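Keeping food cold, and throwing less of it away

Notes from the winter food waste meeting at Parkton

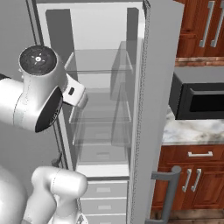 Margareta Crăciun asked whether we could stop printing "eat within three days" on everything we hand out, as it frightens people into binning food that is perfectly good. She has been on the receiving end of our leaflets for two years and says the fridge advice is the part people argue over at home. We agreed to rewrite it, and the new wording is set out further down.

The meeting was well attended, with 25 households from the Parkton and Brester streets. Kęstutis Kütt took the notes and Oda Nordin ran the discussion. Most of the evening went on fridges, with a shorter session on freezing bread and what to do with vegetable ends.

Temperature

A fridge should sit at 5°C or below. The numbers on the dial are usually power settings and do not match degrees, so a dial set to 2 may be far too warm in one kitchen and fine in another. The only way to know is to use a thermometer. Stand it in a glass of water on the middle shelf overnight and read it first thing, before the door has been opened for milk.

We bought a batch of fridge thermometers last spring and lent them out for a fortnight at a time. Of the 69 fridges checked, 44 were warmer than they should have been. Most came right with a turn of the dial. A few had worn door seals, and Abelardo Bustos has offered to show people how to test theirs with a strip of paper: shut the door on it and pull. If it slides out easily, the seal wants cleaning or replacing. Warm water and washing-up liquid on the rubber folds is often enough.

Thermometers are still available to borrow from the Brester desk. Please bring them back with the card.

What goes where

Raw meat and fish belong on the bottom shelf in a covered dish, where nothing can drip on to other food. Cooked food and leftovers go above. The door is the warmest part, so keep it for jam, mustard and pickles, and put milk on a shelf if you have the room.

Salad and most vegetables do best in the drawer. Potatoes and onions are better in a cupboard, kept apart from each other. There was some disagreement about tomatoes. Sânziana Pană keeps hers on the windowsill until they are ripe and then moves them to the fridge, and that is what the leaflet will now suggest.

Try not to pack the shelves tight. Air has to move between things for the whole fridge to stay cold — a full shelf of party food pushed against the back wall will leave the front of it warm.

Dates

The new wording reads as follows.

"Use by" is about safety. Do not eat the food after that date, even if it smells all right. You can freeze it up to and including the date.

"Best before" is about quality. The food may be a little past its best after the date but can still be eaten. Look at it, smell it and decide for yourself.

Leftovers should be cooled, covered and in the fridge within 2 hours of cooking. Eat them within two days, or freeze them. Rice needs more care: cool it quickly, within an hour if you can, and eat it within a day.

The line about three days has gone.

Bread and vegetable ends

Sliced bread can go straight from the freezer to the toaster. Oda freezes hers in bags of four slices. For anyone with a whole loaf, slice it first, as a frozen loaf is hard to cut safely.

Carrot tops, leek greens and celery leaves can be kept in a bag in the freezer until there are enough for stock. Leave out cabbage and sprouts, which turn the whole pan bitter. The Avram kitchen will take clean vegetable ends for its soup during December, but only on the day they are cut, and please no potato peelings.

Coming up

The swap shelf at Trunen is open again from 10am. Tins, jars and dry goods are welcome if they are sealed and in date. Chilled food cannot be left there, as the shelf is not refrigerated.

The new leaflet goes to the printer at the end of the month. Corrections to Kęstutis before then, in writing if possible.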